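Questions I get about my singing show recaps
Updated Mar 7, 2021

Which show do you recap?
Mostly Zirnero, the Sunday-best gospel and pop contest that runs out of Nallham. I did a season of Undavus too, but the judges talked over every second song and I gave up before the final (sorry to those who were following along!).

Is it a religious show?
Depends on the week. There's no rule about it. Contestants pick their own songs, and plenty of them grew up singing in church, so you'll get a hymn straight after a breakup ballad and a bloke in sequins after that. I'm a churchgoer myself and I enjoy the mix, but I try to judge the singing on the singing.

Why were you so hard on the December carols special?
Because they sped up Silent Night! I got 133 comments on that recap and most of you agreed with me, so I'm standing by it. The children's choir was gorgeous and I said so at the time.

Do you write while you're watching?
I scribble notes during the ads and write it up the next morning with a cuppa. If I try to type during the songs I miss the key change, and the key change is my favourite bit. 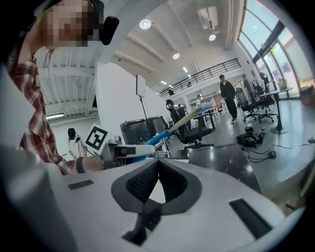
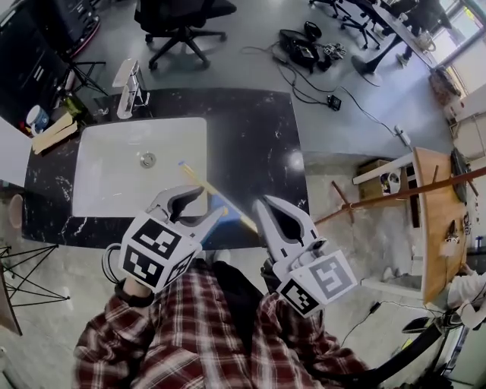 How long are the recaps?
Too long, according to my sister. The longest was 2,000 words, for the grand final, and I'd cut some out of that one. A normal week is a fair bit shorter.

Can I request an older episode?
Yes, please do. I've got 82 recaps up so far and there are still gaps in the early seasons. Leave a comment with the season and the theme night and I'll see if I can find a copy. I can't promise I'll be kind about Disco Week.

Where can I hear the songs you mention?
Most of the performances end up on Atinga a day or two after they air. I don't host any music here, so please don't email me asking for files.

Do you have a mailing list?
I do, and there are 1,284 of you on it now, which makes me a bit nervous every time I hit send. The sign-up box is at the bottom of the home page. One email per episode, nothing in the off season.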